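Ticket: Priltlow hand-held gripper, jaws slow to come back to full open

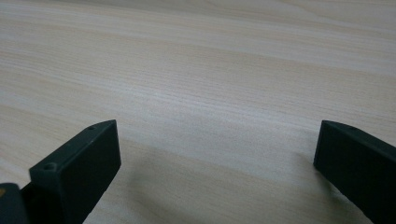 Jaws open over the bench top, nothing held.

Hello all, and thank you for being so patient with me on this one! I've been comparing the Priltlow fingers with the older Rosser pair (same handle, same camera, same table), and the Priltlow set keeps hanging a little short of full open after a long run. It was fine for the first 900 squeezes, then started sticking, and by 1,936 I was nudging it back by hand.

Tried so far: backed both finger screws off a touch, wiped the slide, left it 30 minutes and ran it again. Better, though I wouldn't call it cured. The Rosser pair went through the same run with no bother.

I'd love to try 2 softer springs next, if Mustetside still has any in the drawer. Leaving this open till then.

Status: waiting on parts
3 comments · 1 share
© Mustetside Support | Contact us | Back to top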